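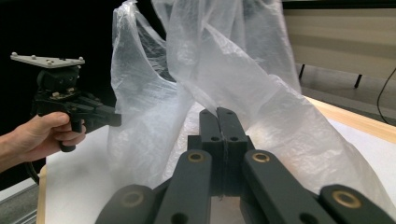 Gripper Day at the Arruda Workshop

By Kelly Lins
Sun 23 October
26 shares – 4 comments

The Arruda workshop in Flundilville opens its doors twice a year, in June and again in the fall. I went to the fall one to compare hand-held grippers, and spent most of my time at the plastic bag table.

Italo Messina runs that table. He picked a thin white shopping bag as the test object after trying boxes and cups in June, which every gripper handled. Film folds, slides and hides its own edges, and a camera sees through parts of it. Visitors take one gripper in each hand and try to get hold of the bag with both.

The linkage type has two upright finger pads with small holes drilled in them, carried on four arms with brass rings at the pivots. The pads close flat against each other along one seam. With a wide fold I found it easy. With a single layer I had to come in slowly or the film moved ahead of the tips. Farah Simanjuntak, who was next in line, preferred to push down slightly before closing, and her way was better than mine.
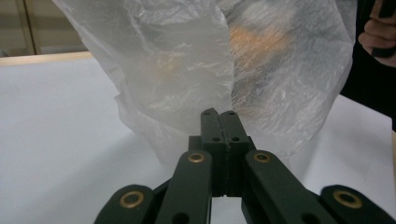
Page 2 of 3

Lifting with something inside the bag is harder. The contents swing, and the film bunches up over the fingertips until you are working by feel. Natanael Pacheco told me the workshop has logged 3088 bag trials, and that they throw out the ones where the operator peeks around the side.

I also asked about wear. Golard, the small shop that cuts the linkage parts, suggests checking the pivots every 300 cycles. Italo checks them every morning and leaves it at that. 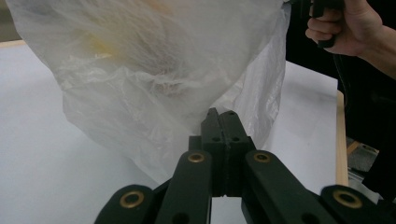

The grip itself was less tiring than I expected. After up to 1000 closings in a day the operators do complain about the wrist – mostly the thumb side – and Nivaldo Damasceno is reshaping the handle for the next version. I tried his foam mock-up. It was too thick for my hand, and I wrote that on the feedback sheet.

Parking is behind the building, and the coffee runs out early.

Related
Gristby: an afternoon with the cable testers
Choosing finger pads for soft packaging
Notes from the June open day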